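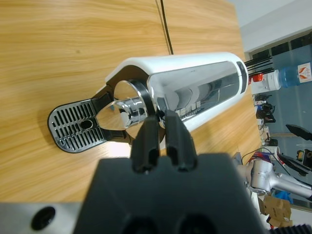

*The coffee machine, on its side on the table.*

# Fuvgate all-hands, November 29, 2018

Minutes by me, Kamala Iyer. I type fast but I don't type everything, so if I left out your best line, send it over and I'll stick it in. Everyone from support and engineering was there, sales dialed in from the road, and finance joined for the middle part (the Divberg part, so you'll want to read that bit even if you skip the rest).

## Last time's notes

Approved with one fix. I wrote that the Clindgate contract "renews" in May and it should say it *ends* in May unless we both sign again. Pretty big difference, sorry! I've changed it in the shared copy.

## Clindgate

This took up most of the first half. Clindgate wants to keep using Mathew for their shift planning, but they want it hosted on their own servers instead of ours. Sales has been going back and forth with them for weeks and says it's not a bluff, their legal people really do want it in-house. Engineering says we can do it, but not the way the product is built right now. Mathew still assumes in a bunch of places that it can reach our license server, and every one of those has to be found and taken out or made optional.

I asked how many seats we're talking about, because I'd heard different numbers in the hallway. It's 1403 as of the last invoice. That's our biggest account by a mile, and you could hear the room get a little quieter when finance read it out.

We went around on whether a self-hosted version would be a one-off for Clindgate or a real thing we sell. Sales wants it to be real, they already have a couple of smaller prospects who asked for the same. Support is nervous (I'm with support on this one, and I said so). Right now when a customer calls, we can look at the logs ourselves. With self-hosting we'd be asking somebody on the other end to find a file, zip it, and mail it to us, and then waiting. Engineering offered to build an export button for that before anything ships. Support said fine, but we want to see the button first.

**Decided:** engineering writes up what has to change and how long it takes. Sales tells Clindgate we're interested but doesn't promise a date. Please, please don't promise a date.

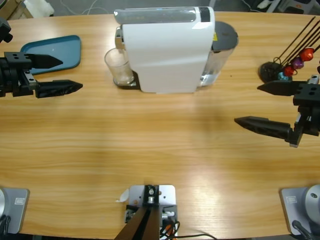 One more thing on the contract side. Their draft has a line saying we'd hand over the source code if we get bought or stop supporting the product. Finance thinks that's normal as long as the code sits with a third party until then. Engineering didn't love it. We agreed to have our lawyer look at it before anyone gets worked up, and I'll forward the page with the line marked so we're all reading the same thing.

## The Divberg office

OK so this is the one you've all been asking me about. The owners have looked at a space in Divberg and they like it. It would be a second office, *not* a move. I want that in writing in these minutes because I got three messages before lunch asking if we're all relocating. We aren't.

The reasoning as I understood it: hiring developers here has gotten really slow, and the college in Divberg turns out people every spring who then leave town for lack of anything to apply to. Rent is a lot lower too. There's also a city grant for companies that bring in tech jobs, but finance was careful to say the application hasn't gone in and we shouldn't plan around money we don't have.

Questions from the floor, in whatever order I caught them:

- Can people transfer if they want to? Yes, and it's voluntary. Talk to your lead.
- Would pay be different there? No answer yet. There was some grumbling at that, and I think the grumbling was fair, so I wrote it down as an open item.
- Who would run it? Either somebody from here or a new hire. No names came up.
- How big? Almost 1000 square feet, so it's a small team. Sales asked if that counts the hallway. Finance is going to check.
- Does support get anyone there? I asked this one. The plan on paper is all engineering. I'd love at least one support person in that building, if only so the new folks hear what customers sound like when they're upset.

There was a longish side conversation about the internet connection in that building, which I stopped typing through, but the short version is that the landlord says it's good and engineering wants to test it before we sign.

**Decided:** nothing final. Finance brings a budget next time with the rent, furniture, and pay question in it.

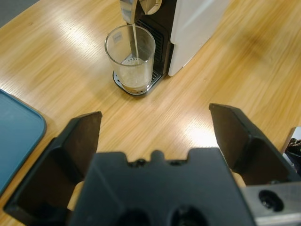

We also talked about how we'd keep people from feeling like they work for two different companies. I liked the suggestion of having new hires spend their first two weeks here before they start over there. Somebody has to pay for the hotel, so that went into finance's budget as well (they're getting a lot of homework out of this meeting).

## Release and support queue

Quick one. The fix for duplicate shifts in Mathew is out and seems to be holding. The calendar sync fix is not out. It passed on the test system and then failed on the first real customer calendar we tried, the one with all the repeating events that somebody set up years ago and never cleaned. Engineering is keeping a copy of that calendar as a permanent test, good idea.

The support queue is down from last month. We still have two tickets that have been open way too long, both about printing. I know, I know, who prints a schedule? Well, warehouses do! They tape them to the wall next to the time clock and everybody looks at them. Engineering agreed to pick up both before starting anything new on reports.

## Who's doing what

- Engineering: write-up on self-hosting, mockup of the log export button, both printing tickets, connection test in Divberg
- Finance: Divberg budget, square footage check, answer on pay
- Sales: reply to Clindgate, no dates
- Me: forward the source code clause to the lawyer and to all of you, post these minutes, ask the owners if we can see the floor plan

## Any other business

Sales asked if the demo laptops could get cleaned up before the next trade show, there are old customer names in the sample data and that's not a good look. I said I'd do it, so add that to my list too. The parking passes expire at the end of the year and the form for new ones is in the shared folder under "Building."

Next meeting is when finance has the budget ready. I'll send an invite.

K.I.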